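Build the Dull Version First

People who start a robot at home tend to spend the money on the arm. I did too. My parts list came to $2,705, and the gripper was the last line on it. If I started over in the shared shop at Skulholm, I would reverse that list and work back from the fingers.

A hobby arm can reach a spot on a table well enough. Cloth is where cheap builds get found out. A block stays the shape it was, but a shirt changes every time you touch it. 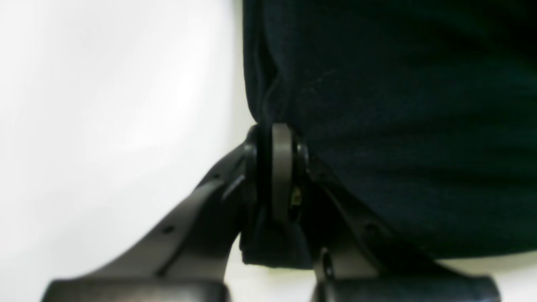
My second complaint is with closed kits. The Imov kit is a decent machine, but its gripper comes as a sealed unit, and a worn part means buying the whole thing again. I would take a plain bracket with bolts I can reach. Mine has been apart 12 times, and each time I had it back together before supper.

Some members think laundry is a silly job for a robot. I think it's the right one for a home shop. The material is free, a failed attempt breaks nothing, and anyone walking past can judge the result.
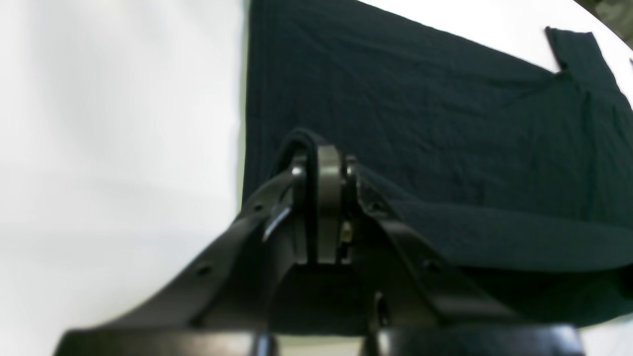 I would also leave the software alone for the first month. Move the arm by hand control until you know what it can hold and what it drops. I skipped that step on the Tuken build and spent 2 months tuning code to fix a loose joint. A wrench would have done it.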